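Spent part of Saturday moving the Torham branch library's catalog records off the old Molefe system. Notes for anyone facing the same export. Thread.

The export is a flat text file, one record per line, pipe-delimited. The manual says UTF-8. It is Windows-1252 up to record 2656 and UTF-8 after that. Presumably the server was upgraded at that point and the earlier rows were left alone.

Do not convert the whole file in one pass. Split it first, convert the top half, then rejoin. If you see Ã© anywhere in the output, you converted twice.

Dates come in 5 formats. Four of them parse. The fifth is a two-digit year with no separator, and I ended up matching those against the accession register by hand.

Call numbers: Molefe pads them with trailing spaces to a fixed width. Zistbridge treats the spaces as part of the string. Trim before import or every shelf search comes back empty.

Subject headings are stored in one field with semicolons between them. Some headings contain a semicolon. I replaced those with a comma before splitting -- crude, but it held up on a test batch of 300.
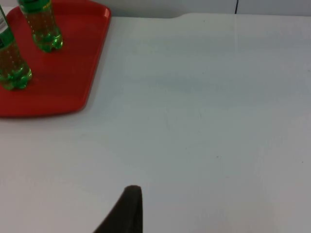 Dullus asked whether the duplicate check should run before or after the trim, as their own import had merged two editions of the same atlas into one record.

After the trim. And match on ISBN plus year, never on title alone. For anything older without an ISBN I use title, publisher and page count together. It still flags false pairs, but a false pair in a review list costs a minute and a bad merge costs a lot more.

Import log is worth keeping. Zistbridge reports 11 error codes and documents fewer than that. Code 7 is a missing item type. Code 9 looks like a length limit on the notes field -- shortening the note cleared it every time I tried.

Still open: the holds queue. It exports without timestamps, so the order of requests is lost. If you have a way to get it out of the Molefe side intact, reply with the table name.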